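Chapter 5
Eating the Whole Plant

Let me start with my grandmother's kitchen in Dramden, and with the bucket under her table. Every Wednesday she came home from the market with more greens than any family could eat, and every Wednesday evening that bucket was nearly empty. Stalks went into soup. Outer leaves got shredded and fried with onion. I grew up thinking everybody cooked that way, and then I moved into a shared apartment in Osmont and watched my roommate Tamunoemi Uzor snap the top off a broccoli and toss the rest in the trash. I yelled. (We're still friends!)

In Chapter 4 we talked about roots, which most of us are happy to eat without thinking much about what they do for the plant. Now we're moving up above the soil, to stems, leaves and flowers, and I want you to look at your dinner the way a botanist would. A head of lettuce is mostly leaves, packed around a very short stem. Celery is a leaf stalk, or petiole, even though nearly everyone calls it a stem. And broccoli is a bunch of flower buds, picked before they get the chance to open, sitting on a stem that's perfectly good to eat once you've peeled it.
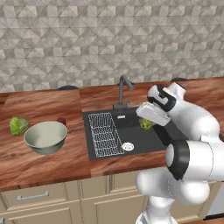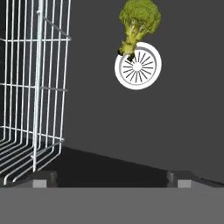
Figure 5.2. Leaf and flower vegetables at the sink: lettuce (first picture) and broccoli (second picture).

Why does it matter which part you've got? Well, each part has its own job, and the job decides the texture. Leaves are built to catch light, so they're thin and full of water, and they wilt fast. Stems have to hold things up and move water around, which takes tough fibers, and those fibers are what you're fighting when you chew an old asparagus spear. Flower buds are young, busy tissue. Leave a broccoli too long on a warm counter and the buds start to turn yellow, still trying to bloom.

You'll need 500 grams of broccoli for the first activity, stalk included, plus a peeler and a kitchen scale. Weigh the buds and the stalk separately before you read Section 5.1, and write both numbers down. My student Damilola Afolabi did this at home and found that almost half of what she'd bought was stalk. Your own numbers may be quite different, so bring them along and we'll compare.

5.1 What a Stem Is For

Cut across your broccoli stalk about 3 centimeters from the bottom and take a good look at the pale center.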